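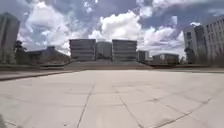

The Plostwood campus opened its central plaza to the Sturance delivery project on 11 Apr 2023, and invited residents, suppliers and staff from neighboring institutions to see how an outdoor robot finds its way across ground that was laid out for people on foot. The program consisted of a briefing in the Lamptey Hall, a demonstration on the paved walks, and a question period that ran well past its allotted time.

The project concerns the movement of small items between buildings. Library books, laboratory paperwork and internal mail currently travel by hand cart, on a schedule set years ago when fewer departments occupied the site. Sturance, which has supplied indoor carts to the campus for some time, proposed that part of this work be handed to a machine that could travel outdoors without a marked lane. The campus agreed to a trial on the condition that the public be shown the system before any regular service was considered.

## A walk without lanes

The software that plans the robot's path is called Umus. It holds a map of the walks, compares that map with what the robot's sensors report, and corrects the robot's estimate of its own position as it travels. Engineers at the briefing spent much of their time on this last point. On a street there are curbs and painted lines to follow on both sides. On a plaza there may be nothing close by at all, and a robot in the middle of a wide paved surface must take its bearings from walls and buildings a long way off.

Guests were asked to remain indoors during the runs and to follow the position of the robot on a large display in the hall. Several expressed regret at this arrangement. The campus safety office had requested it, and Sturance has undertaken to provide a marked viewing area at the next event.

The first route followed a walk between the lawn and a grassy bank. It is the easier of the two used in the program. A low wall runs along one side and gives the sensors a steady reference, and the approach to the main building is direct.
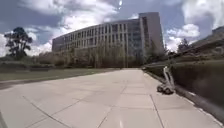
*On the walk: a wheeled robot with a white upright frame, beside the low concrete wall.*

Sturance staff described the upright form as a matter of sensor height. Instruments mounted close to the ground are easily blocked by planting, bags and bicycles. Raising them costs something in stability, and the company said that it continues to adjust the distribution of weight in the base. Speed was kept low for the open day, and an operator held a stop control at all times.

## Crossing the open ground

The second route was the more demanding. It crosses the wide part of the plaza, where the slabs are large and the joints between them are the only regular feature underfoot. The joints themselves received more attention than the organizers had expected. A wheel that meets a joint at a shallow angle can be nudged off its heading, and Umus must notice the change and correct it before the error grows. The planners now prefer to cross a joint as squarely as the route permits.

Bollards present a different question. They are placed to keep vehicles out, and a robot of modest width can pass between them. The system must nevertheless be certain of the gap, as well as of any person who may be walking toward the same one. The rule adopted at Plostwood is that the robot waits and the pedestrian goes first -- without exception, and without any signal being required from the pedestrian.
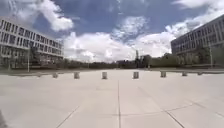
Yayra Annan asked that the rule be written into the terms of service before a single parcel is carried, and remarked that a promise to wait is "only worth something if the machine also waits for a person who has stopped to tie a shoe." A robot that edges forward whenever someone pauses, Annan added, would soon teach people to avoid the plaza altogether.

The project team accepted the point. At present the robot holds its place for three seconds after a path is judged clear. The team will consider a longer interval, and will record how often people stop, turn back or change direction near a narrow passage.

Other questions concerned weather, noise and cost. Rain had not formed part of the program, and Sturance declined to make claims about it. A series of wet-weather runs is planned for August. On cost, the campus stated that no purchase has been approved and that the hand carts will remain in use throughout the trial. 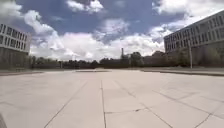
**Reading time: 5 minutes**

## What the campus expects to learn

The trial is intended to answer practical questions. The campus wishes to know whether a robot can keep to a timetable on open paving, how often an operator must step in, and whether the people who use the plaza every day find the arrangement acceptable. Sturance will report on the first of these matters. The campus will gather its own findings on the others, so that the supplier is not asked to judge its own reception.

Building access also remains to be settled. The robot can travel to an entrance, but it cannot open a door, and the present plan calls for a member of staff to meet it at each end of the journey. Some departments have welcomed this. Others observed that a delivery which must be met at the door is of limited use to an office on an upper floor.

Written comments on the trial may be left at the front desk of the Lamptey Hall. The route map shown during the briefing is on display there, together with the proposed rules for pedestrians' right of way.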